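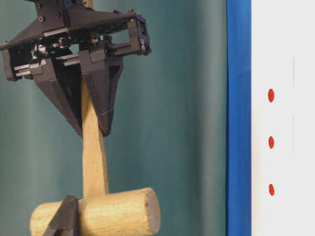 木槌は打つ道具である前に、握る道具だと思います。ロニヤ・クヴァムさんから、当ギャラリーの前回の更新にこのような感想が寄せられました。クヴァムさんはさらに、頭の形ばかりが紹介されがちなので、柄についても詳しく載せてほしいと記されています。ご要望を受け、本ページでは木槌の柄と頭の双方について解説いたします。

ガムホルム木工資料室 収蔵品ギャラリー「木槌」

ガムホルム木工資料室では、家庭や工房で用いられてきた木製の手道具を収集し、公開しております。木槌の区分には現在50点が登録されており、9月より閲覧室にて順次ご覧いただけます。

掲載品について
淡い色の木でつくられた木槌です。頭は横向きの円柱形で、平たい柄が取り付けられています。柄は頭に近づくにつれてわずかに幅を増し、木目は長さの方向に通っています。
頭の側面には茶色の筋が見られます。円形の端面は側面よりやや暗く灰色がかり、木口の木目が現れています。

柄の形について
平たい柄は、握ったときに頭の向きを手の感覚で確かめやすい形です。丸い柄に慣れた方は、はじめに軽く数回打ち、手の中での収まりをご確認ください。

用途について
木製の頭は、鑿の柄を打つ作業や、組み手を締める作業に適しています。金属の釘を打つと打面にくぼみが生じるため、お控えください。

保管について
直射日光と暖房器具の近くを避け、風通しのよい場所に置いてください。汚れは乾いた布で木目に沿って拭き取ります。端面に細かな割れを認めた場合は使用を中止し、割れの進み具合を確認してください。

閲覧のご案内
収蔵品の閲覧をご希望の方は、受付にて区分名「木槌」をお申し出ください。開室は午前9時です。関連資料として、アルヴァル・オーベリ著『柄と頭 手道具の寸法』(ホルムグレン刊)を閲覧室に備えております。資料番号は1134です。館外への貸出は行っておりません。

掲載内容に関するご意見は、閲覧室備え付けの用紙にて承ります。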